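Lundard Opens Its Gripper Care Bench to Customers

BRERKDALE, April 2019 — Lundard is happy to announce that owners of its hand-held grippers can now bring them in for a proper once-over, with fresh finger pads fitted and every bolt on the frame checked and snugged up while they wait.
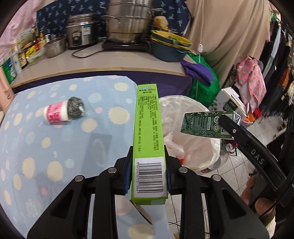

Blue rubber pads on a gripper's two black fingers, holding a tall green carton.

"Pads are the part people forget, bless them," says Serpil Tokgöz, who runs the bench. "We clean the fingers, set the new pads square, and then pick up ordinary boxes and cartons until we like the feel of the grip."

The service takes 39 minutes for a pair of fingers, and new pads are included. To book a spot, please ask for Jamie Hebden at the Brerkdale office.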